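Running a Compact Refrigerator in a Workshop

Most small refrigerators are built for rooms held at a steady temperature. In a shop with a metal roof and bare masonry walls, the air can swing a long way between morning and late afternoon, and the compressor has to follow it. The settings below assume a single-door unit with a manual dial.

Placement

Leave a gap behind the cabinet and on both sides for the condenser to shed heat. Two inches is enough for most models. Keep it clear of compressors, heaters and any window that gets sun after noon. Level the cabinet front to back first, then tip it back very slightly so the door falls shut on its own.

After moving a unit on its side, stand it upright for a full day before plugging it in.

Temperature

Put a thermometer in a glass of water on the middle shelf and read it after a night with the door shut. The target is 36 to 38 °F. Change the dial one step at a time and wait another night before reading again. Air readings jump every time the door opens and are of little use for setting the dial.
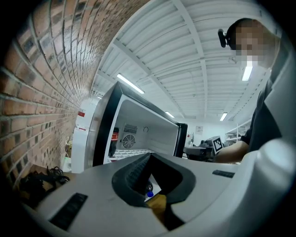 Compact refrigerator with the door open.

Door gasket

Close the door on a strip of paper and pull. It should drag evenly all the way along. Check the hinge side as well as the latch side. A gasket that has taken a set can often be softened with a hair dryer on low and pressed back into shape by hand. Wash it with warm water and dish soap – no bleach, no solvent.

Defrosting

Defrost when the ice reaches a quarter inch. Unplug, empty, prop the door and lay a towel along the bottom edge. A pan of hot water on the shelf speeds things up. Scrapers and screwdrivers puncture evaporator plates, and a punctured plate is rarely worth repairing.

What to keep out

Glues, finishes and solvents do not belong in a refrigerator used for food. Vapor collects in the cabinet, and an ordinary thermostat can spark.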